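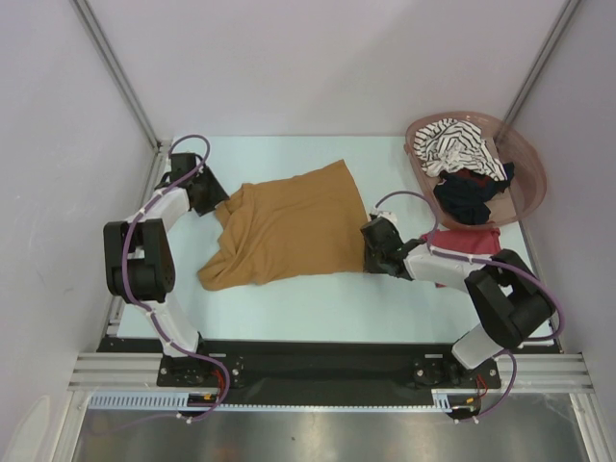 Notas para a palestra – A roupa que dura: cuidar, guardar e consertar

Abertura

Cumprimentar, agradecer à biblioteca de Andorby pela sala e avisar que as perguntas ficam para o fim, salvo se alguém não ouvir bem lá atrás.

Começar pela pergunta: qual é a peça mais velha que têm em casa e ainda vestem? Deixar responder duas ou três pessoas. Normalmente aparece um casaco herdado ou uma camisola de lã. Dizer que a minha é um casaco de fazenda comprado em 2000, com o forro já trocado e os botões mudados de lugar.

Explicar do que vou falar: lavagem, secagem, arrumação e pequenos consertos. Não vou falar de moda nem de marcas.

Lavagem

A maior parte do desgaste que vejo no ateliê vem da máquina de lavar. O tambor esfrega as fibras umas nas outras e o que fica no filtro é tecido que saiu da roupa. Uma camisa usada duas horas num escritório pode ir para o cabide, ao ar, e voltar a ser vestida.

Etiquetas: o número dentro da tina é a temperatura máxima, não a recomendada. Muita gente lê ao contrário. Repetir esta parte devagar.

Algodão de cor, 30 graus. Lençóis e toalhas, 60 se a etiqueta deixar. Lã, programa próprio ou à mão, água fria, sem torcer.

Detergente a mais não lava melhor. Fica nas fibras e endurece as toalhas. Quem tem água pouco calcária precisa de menos do que a tampa sugere.

Virar do avesso as calças de ganga e tudo o que tenha estampado. Fechar os fechos, que rasgam as malhas vizinhas. Os botões ficam abertos, porque fechados puxam pelas casas durante a centrifugação.

(Mostrar as duas amostras de malha e passá-las pela primeira fila. Pedir que as devolvam antes do intervalo.)

Secagem

O sol directo desbota as cores escuras em poucas semanas. Estender à sombra ou do avesso.

As malhas secam deitadas, em cima de uma toalha. Penduradas, o peso da água estica os ombros e já não voltam ao sítio. As camisas podem secar no cabide e poupam metade do trabalho a ferro.

Sobre a máquina de secar: uso-a para toalhas e mais nada. Quem não tem varanda terá outra opinião, e está certo. Nesse caso, temperatura baixa e tirar a roupa ainda ligeiramente húmida.

Arrumação

Pendurar o que é tecido, dobrar o que é malha. É uma regra simples e serve para quase todo o armário. As excepções são os vestidos de malha muito compridos, que podem ser dobrados ao meio sobre a barra do cabide.

Cabides de arame fora. Deixam bicos nos ombros e mancham quando ganham ferrugem.

Gavetas: não encher até acima. A roupa apertada ganha vincos que depois só saem com vapor. No Verão, as lãs guardam-se lavadas, nunca com uma única utilização em cima, porque a traça procura o suor e a gordura. Sacos de algodão em vez de plástico. O cedro ajuda enquanto cheira; quando deixa de cheirar, lixa-se um pouco.

Pequena história, se houver tempo: a cliente de Cadilton que me trouxe uma caixa com 54 peças guardadas num sótão. Estavam lavadas, embrulhadas em pano e com papel nas dobras. Só tive de mexer em duas. Contar isto sem alongar, da última vez perdi cinco minutos aqui.

Pausa curta

Água. Recolher as amostras. Ligar o candeeiro de mesa para a parte da costura.

Consertos

Caixa básica: agulhas de vários tamanhos, linha preta, branca, cinzenta e azul-escura, tesoura pequena que só corta linha, alfinetes, um ovo de passajar ou uma lâmpada velha. Não é preciso máquina para nada do que vou mostrar.

Botão: linha dupla, quatro passagens, um palito por baixo para dar folga, três voltas em torno do pé e rematar no avesso. Fazer a demonstração completa, com linha vermelha para se ver.

Bainha descosida: ponto invisível, apanhando um só fio do tecido de fora. Não puxar. Se o tecido franze, a linha está tensa demais.

Buraco em malha: quanto mais cedo, melhor. Um buraco do tamanho de uma lentilha fecha-se em dez minutos. Passajar primeiro num sentido e depois entrelaçar no outro. Dizer que o primeiro fica sempre feio e que convém treinar numa meia.

Joelhos e cotovelos: remendo por dentro, com tecido do mesmo peso ou mais leve. Um remendo pesado rasga o pano à volta – já me voltaram calças à mesa por causa disso.

O que não vale a pena fazer em casa: fechos de casacos forrados, couro, ombros de blazer. Levar a quem saiba. Pedir sempre orçamento antes.

Fecho

Lembrar a oficina de passajar em novembro, no ateliê Fedoruk, com inscrição na mesa da entrada. Cada pessoa traz uma peça sua, lavada.

Deixar as folhas com os símbolos das etiquetas junto à porta.

Perguntas. Se vier a das nódoas de vinho: água fria, absorver sem esfregar, detergente líquido e esperar antes de lavar. Sal não recomendo em tecidos de cor.

Desligar o candeeiro e levar a extensão, que é minha.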